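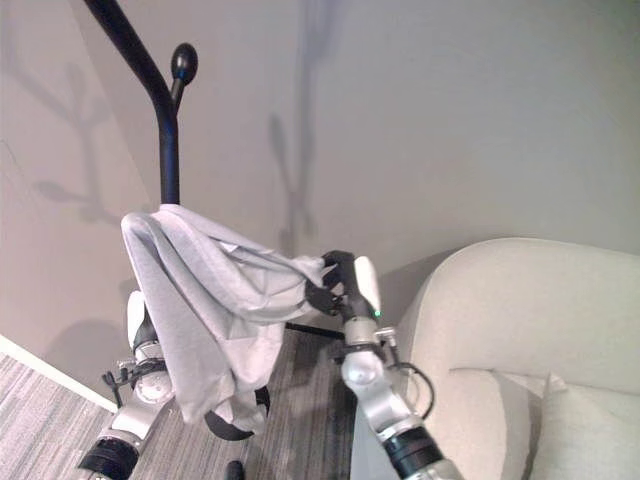
Culinary Foundations II
Unit 7: Frozen Desserts Without a Machine
Handout for students, April session
Instructor: Begoñe Valcárcel

Purpose of the unit

This unit covers still-frozen desserts: granita, semifreddo, and molded ices. Students should have read the chapter on sugar syrups and should bring their completed syrup worksheet to the practical session.

1. Sugar and texture

Pure water freezes hard. Dissolved sugar lowers the freezing point, so part of the mixture stays liquid at freezer temperature and the dessert can be scraped or spooned. Too little sugar gives a solid block. Too much gives a slush that never sets. Alcohol has a similar effect and should be counted when a recipe is adjusted.

Cold also dulls the sense of taste. A base that seems slightly too sweet at room temperature will usually taste balanced once frozen. Lemon juice and a small pinch of salt are added before the final tasting.

2. Base recipe: melon granita

Ripe melon flesh, 700 g
White sugar, 108 g
Water, 253 ml
Juice of 2 limes
Fine salt, one pinch

Heat the water and sugar until clear, then cool completely. Blend with the melon, lime juice, and salt. Strain if the fruit is fibrous. Pour into a shallow metal pan, to a depth no greater than one inch, and freeze uncovered. Once the edges are firm, scrape them toward the center with a fork, and repeat every half hour until the crystals are loose and even.

3. Semifreddo

Air does the work here — whipped cream and beaten egg yolks keep the crystals small without churning. Yolks are cooked with sugar over simmering water before cooling. Fold the cream in by thirds and stop as soon as no streaks remain. Line the mold with plastic wrap, leaving enough overhang to lift the dessert out.

4. Storage

Label every container with contents, allergens, and group number. Granita is best on the day it is made; semifreddo may be held for one week, tightly wrapped. Melted product is discarded and must not be refrozen.

5. Assessment

Each pair submits one granita and one written note on texture, page 49 of the workbook. Questions about substitutions for dairy or egg go to Unai Herrero before the practical.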